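Keeping a hand-held gripper honest: notes for the Dreststead maintenance afternoon

Speaker notes, tidied up a little afterward

(Wait for the door to close. Water on the left side of the lectern.)

Hello everybody, and thank you for coming back after lunch, which I know is asking a lot! I look after the grippers in the Grellgate cell, and I'm going to spend my time on the part of the job that gets the least attention, the two fingers and their pads. If you came for motor tuning, that's the 4 o'clock talk, and I'll be sitting in it with you.

Slide 1. Say how the cell is laid out: one bench, the hand-held gripper on its hook, the Plekis log sheet beside it. The sheet has three columns and people only ever fill in two. (Pause, somebody always laughs.)

Slide 2. The morning check. Hold the gripper over the bench with nothing between the fingers and just look for a minute before you touch a screw. Are the tips level with each other? Do the inner faces look at one another squarely, or has one started to turn away? 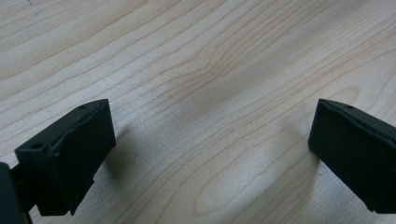 4 min read - 333 words in the spoken part

Go slowly on this slide. Both pads are black with flat inner faces, and there are small round holes in the tops. Point out the pale specks and faint scuffs on the left one, because that's the sort of thing I want written in the third column. Dust along a rim is a two-minute job with a dry brush - please don't blow on it, you'll only move it to the holes.

Slide 3. Screws. We go over them every 200 cycles, left finger first, a little on each and then back around, the way you'd do a car wheel. I used to finish one completely before starting the next and I had crooked pads for most of July.

Slide 4. Changing a pad. Swap both together, even when one looks fine. Open and close the gripper four times by hand, slowly, and listen for any rubbing before it goes back on the hook.

(If there's time, tell the Baxter story, the short version.)

Questions, then the spare pads go around the room. Please send them back to the front!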